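# Zekness clip-on desk lamp, after one winter of use

I bought this lamp for the small table where I do my sewing and my letters. Below are my notes for anyone who is thinking of the same purchase.
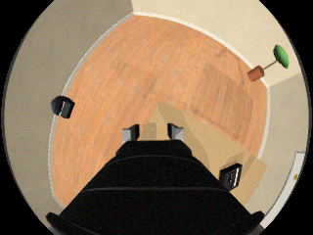

*A simulated room, in a round view.*

The lamp costs 37 pounds at Skillton, in the shop on the upper floor near the curtains. My neighbour Binta Sani has the older model from Duseck, so I could compare the two in the evenings, on the same table and with the same black cloth. Black cloth is the hardest test I know. With a weak lamp you do not see your own stitches.

## The light

There are 3 levels. The lowest is good for reading in bed, if you have a shelf to hold the clip. The middle one I use for almost everything. The highest is strong and a little blue, and after 20 minutes my eyes become tired, so I keep it for threading needles. The Duseck lamp is warmer in colour, and I must admit I like its light more. But it makes a spot in the centre and leaves the sides of the table dark, and the Zekness spreads the light much better.

## The clip and the neck

The clip opens wide enough for my table, which is quite thick. It has soft pads inside and left no marks on the varnish. The spring is very stiff. My mother could not open it with one hand, and she asked me to move the lamp for her each time.

The neck bends easily and stays where you put it. In May I noticed that it had begun to sink slowly when stretched out to its full length. If I keep a curve in it, this does not happen.

## What I do not like

The button is on the cable, and the cable falls behind the table. I tied it to the table leg with a ribbon. Also, the instructions are printed so small that I needed the lamp to read them.

The box promises 1,000 hours before the light becomes weaker. I cannot check this yet.

I wrote to the shop about the sinking neck and a Mr Effiong answered the next morning. He offered me an exchange, but I would have to bring the lamp in its box, and I had already thrown the box away.

I give it four stars out of five. For sewing I would buy it again, for a bedroom I would take the Duseck.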